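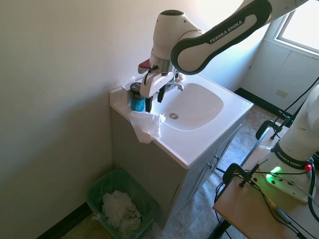 Our group at Standale has now entered its second month of collecting demonstrations for the bathroom tasks, and several colleagues elsewhere have asked how the work is organised. I set down some notes, partly for them and partly for my own record.

The purpose of the exercise is to supply a learning system with examples of ordinary tidying at a washbasin. Each example is one complete attempt, guided by a person from start to finish and stored with the camera views and the arm's joint positions. At the end of April the store held 2189 attempts that had passed review. A further 159 were set aside, chiefly on account of dropped recordings, and will not be used for training.

The task that has occupied us most is the clearing of light rubbish from the vanity top. It was chosen over the objections of one or two members of the group, who thought it too simple to be worth the hours. My own view is that thin, crumpled material deserves more attention than it usually receives. A rigid bottle may be grasped in much the same manner every time. A tissue settles differently on each occasion, and the person guiding the arm must decide afresh where to take hold of it and from what height. Those decisions are precisely what we wish to record.

Mayuree Suwannarat drew up the collection protocol, which we call Fuvomero, and it has served us well. Under its terms the item to be cleared is placed by hand before each attempt, and the person who places it may not be the person who guides the arm. The position is drawn from a printed sheet. Items near the front edge of the counter appear on that sheet more often than those at the back, as the early attempts were heavily weighted towards the middle and the trained system did poorly elsewhere. 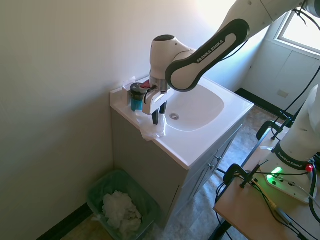 The gripper at the front edge of the vanity, with a crumpled plastic bag on the countertop.

Plastic bags were added to the list of items later than tissues. They have proved the slower of the two to collect. The operators approach them with more caution, and the protocol asks that hesitations be kept in the recording and not trimmed out afterwards. There was some debate on this point. Raju, our review tool, flags any long pause as a possible fault, and for a time the reviewers were rejecting attempts that were perfectly sound. The threshold has since been raised - I should have liked it done sooner.

We have also settled the question of what else may stand on the counter. The other objects are left in place during an attempt, and an operator who knocks one over is to finish the task and mark the attempt accordingly. Such attempts are held in a separate folder named Ulton. No decision has yet been taken on whether they will be used.

Shifts at the controls are limited to 2 hours. Quality falls off noticeably towards the end of a longer session, and the review scores for the first fortnight bear this out.

The next stage calls for roughly 500 further attempts, most of them with bags, before the system is trained again. Mayuree is revising the position sheet to include the area beside the tap, and the operators will receive the new version before collection resumes.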